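January
By Brenda Ellwood

Walking back to Sirnley

The path from Tornport to Sirnley climbs 607 metres, and I had stopped believing I would see the top of it again. Six months after the operation on my hip, I could manage the length of my own street and a slow loop of the park. I am 55. I had walked hills every month since my twenties and did not know what to do with my weekends without them.

My physiotherapist, Hwa-young Koo, was not keen on targets. She wanted me to write down how I slept, what hurt and how long it hurt for. I did it badly at first, then properly. By the end of autumn the notebook showed that my worst days came after I had sat still, and hardly ever after I had walked.
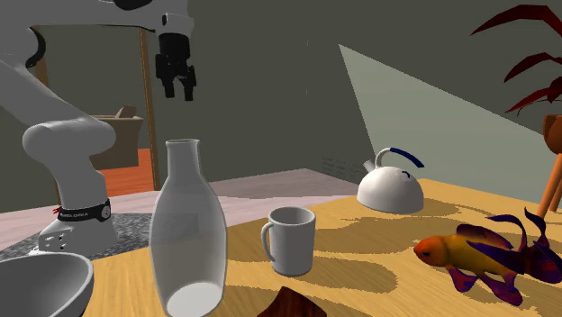 Getting stronger was dull work. I did the same leg lifts every morning on the bedroom floor, and the same steps up and down the bottom stair while the kettle boiled. On the bad mornings my leg felt as if it belonged to something else, like that white arm with its black gripper hanging empty over the table, waiting to be told where to go. I would tell it to lift, and there would be a pause, and then it would lift.

Mi-kyung Moon came with me on the day. We have walked together for years and she knows when to keep quiet. We left the car park at seven, in the cold, with two flasks and far too much cake. The first mile is a farm track and I was pleased with myself. The second is steep and stony, and I was less pleased.

We rested at every gate. Near the top the wind got up and I wanted to turn round, and said so. Mi-kyung sat down on a rock and poured the tea. After a while I got up and carried on.

Coming down was harder than going up, and I was stiff for most of the following week. We have the next one marked on the map.

Get our walking newsletter once a month. You can unsubscribe at any time.

Contact us | Copyright Tarkula Magazine | Back to top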